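在家给孩子做一块“图形对位板”：从描线到上桌，一个周末搞定

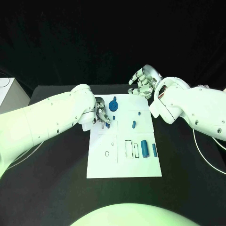 白底板、黑色细轮廓、蓝色小件：对位类桌面活动的基本样子

我迷上做对位板已经有两年了。起因是在一本旧手工杂志里翻到一页图样，一堆圆的方的轮廓挤在一起，旁边写着“照着摆”。就三个字，连做法都没有！我当天晚上就拿硬卡纸描了一块，第二天早饭还没吃完，家里那位四岁的小朋友已经把它摆了三遍。从那以后我就停不下来了，厨房抽屉里现在塞满了各种底板，圣诞主题的、恐龙主题的，还有一块专门给奶奶做的大字版。

所谓对位板，就是一张印着或者画着轮廓的底板，配上一套形状对应的小零件，玩的人把零件一个个放到轮廓里。规则简单到不用讲，可是变化非常多。你可以按形状分，按颜色分，按大小分，也可以把轮廓连成一幅画，摆完了就是一条船或者一座灯塔。下面写的是我现在固定用的做法，改过好多回，材料都很好买，工具也不挑。

先备料

底板：两毫米厚的白色灰芯卡板，或者普通白卡纸裱在瓦楞板上。A3大小最顺手，A4对小孩来说有点挤，手一伸过去就把旁边的碰歪了。
零件：EVA泡棉、木片、旧积木都可以。我自己最喜欢木片，落在板上那一声“嗒”特别好听。
画线：0.5的黑色针管笔，一定要防水的。我用过一种叫Skikik的笔，出墨很匀，画长线不断，缺点是笔帽爱丢。
胶：白乳胶一小瓶，喷胶也行，记得开窗。
其他：钢尺、美工刀、切割垫、铅笔、橡皮、一张细砂纸、丙烯颜料。

颜色我强烈建议只用一种。刚开始做的时候我恨不得把彩虹都搬上去，结果孩子只看颜色不看形状，红的放红的，三角形硬往圆圈里塞。换成单色之后，他的眼睛一下子就盯到边和角上去了。蓝色、橙色、墨绿都好看，和白底对比够强就行。

第一步：定零件，再画轮廓

顺序很要紧！很多教程让你先在电脑上排好漂亮的版面，打印出来，再照着去剪零件，剪出来十有八九对不上，手剪的误差会让你想哭。我的办法是倒过来，先把零件做好，磨光，上色，晾透，再把它们放到底板上，用铅笔沿着边描。

第一块板做十八个零件就够了。四个圆，四个方，四个三角，剩下六个留给你喜欢的怪形状，月牙、水滴、小房子都行。零件边长在三到五厘米之间，两三岁的孩子抓得住。三岁以下的小朋友要特别当心吞咽的问题，零件宁可做大，玩的时候大人坐在旁边。

木片切完以后边缘会有毛刺，砂纸对折，顺着一个方向推，推到手指摸过去没有拉扯感。上丙烯要薄，第一遍干了再上第二遍。我吃过急性子的亏，一遍刷厚了，表面干了里头没干，叠在一起过夜，早上起来粘成了一座塔。

第二步：排版

把所有零件在底板上摊开，先别急着描，推来推去玩一会儿。这一步我能玩半个钟头。零件之间至少留一根手指的宽度，四周离板边两厘米以上。相似的形状不要挨着放，大圆和小圆隔开，正方形和长方形隔开，这样玩的人需要多看一眼。

我的朋友Shoshana Doucet教了我一个很妙的窍门：排好之后把零件全部收走，只留铅笔的淡点做记号，走到两米外回头看。哪里挤，哪里空，一眼就出来了。我有一块板改了四次，每次都是这么看出毛病的。

想做成图画的话，可以先在废纸上画个草图。一艘帆船很适合入门，船身用一个梯形，帆用两个三角，太阳用圆，波浪用月牙。画得不像也没关系，孩子自己会给它起名字的，我家那艘船一直被叫作“会游泳的比萨”。

第三步：描线

左手食指按住零件中间，右手铅笔竖直，贴着边走一圈。笔尖不要往里斜，一斜轮廓就小了，零件放上去会盖住线。描完把零件拿开，用针管笔在铅笔线外侧再走一遍，这样轮廓比零件大出一点点，放进去之后四周刚好露出一圈黑边，特别有满足感！

直线请务必用尺。圆可以用瓶盖或者圆规辅助，也可以慢慢徒手来，转纸比转手稳。墨线画完放十分钟再擦铅笔，我知道你很想马上擦，忍一忍。

线的粗细也可以玩花样。给刚上手的孩子，线画粗一点；给大一点的，线细一点，甚至改成虚线。虚线版的难度会往上跳一大截，连大人都会愣一下。

第四步：保护表面

卡纸怕水也怕口水。最省事的是覆一层透明自粘膜，从一头开始，揭一点贴一点，拿旧会员卡往前刮。中间起了气泡，用针扎个小孔压平。膜要选哑光的，亮面的在灯下会反光，孩子歪着头找角度，玩着玩着就趴到桌上去了。

边角用剪刀修成小圆弧。背面贴四小块防滑垫，鞋柜垫剪一剪就有了。

第五步：怎么玩

最基础的玩法就是照着放。放熟了以后，试试下面这些，我按难度从低到高写：

镜像。大人摆左半边，孩子摆右半边，要求对称。这个需要排版的时候就把板子做成左右一样的，值得专门做一块。

摸袋子。零件全部装进布袋，伸手进去摸，先说出形状再拿出来。水滴和月牙最容易搞混，每次都有人笑倒。

夹子版。不许用手，拿晾衣夹或者厨房小镊子夹着放。这个对手指力量的锻炼很明显，而且大人小孩几乎站在同一条起跑线上，我输过不止一次。

记忆版。先看十秒摆好的样子，然后打乱，凭印象复原。一开始只抽走三个零件，慢慢加。

接力版。两个人轮流，每人每次放一个，放下之后不能再动。人多的时候特别热闹，生日会上我一般把它放在切蛋糕之前。

常见的问题

零件总是滑。木片背面薄薄涂一层白乳胶，干了就有一点点涩。或者把桌布换成毛毡的。

零件少了。必然会少！我每一套都多做两个备用，装在信封里贴在底板背面。描轮廓用的纸样也留着，缺了照样补。

孩子玩几次就不玩了。收起来，过几周再拿出来，或者把底板转个方向。轮廓倒过来以后，老板子会变得很陌生。我现在是每个月轮换，五月那块是昆虫，六月换海边。

颜料掉色。多半是没打底，或者没有上保护漆。水性清漆刷一层，晾一夜，就牢了。

线画歪了怎么办。细小的歪，用白色丙烯点掉再补线。歪得厉害，就顺势把它改成别的东西。我有一颗画坏的星星后来变成了海胆，还挺受欢迎。

关于花费

第一块板连工具一起，我花了不到100块，其中最贵的是切割垫。工具能用很多年，后面每一块基本上只花木片和卡纸的钱。要是家里本来就有颜料和美工刀，还能再省一半。

再往后玩

做熟练以后可以试试双层板：上层挖空，下层衬底，零件能嵌进去，拿起来晃也不掉，很适合带上火车。挖空的时候刀片要勤换，钝刀会把卡纸撕毛。圆形最难挖，可以先切成八边形，再一点点修圆，最后用砂纸卷在铅笔上磨内壁。

读者Folasade Ekwueme来信说，她把对位板做成了街区地图，零件是面包店、邮局和公园，孩子每放一个就讲一句在那里做什么。我看完立刻去翻卡纸了！地图版的轮廓不用讲究几何形状，房子画得胖一点瘦一点都可爱，道路用双线画，中间留白，以后还能让小汽车开上去。画路口的时候先画十字再擦掉中间重叠的部分，比一段一段去接要整齐得多。

我的下一块打算做乐器，提琴的腰身已经切坏两片了，这个星期一晚上接着磨第三片。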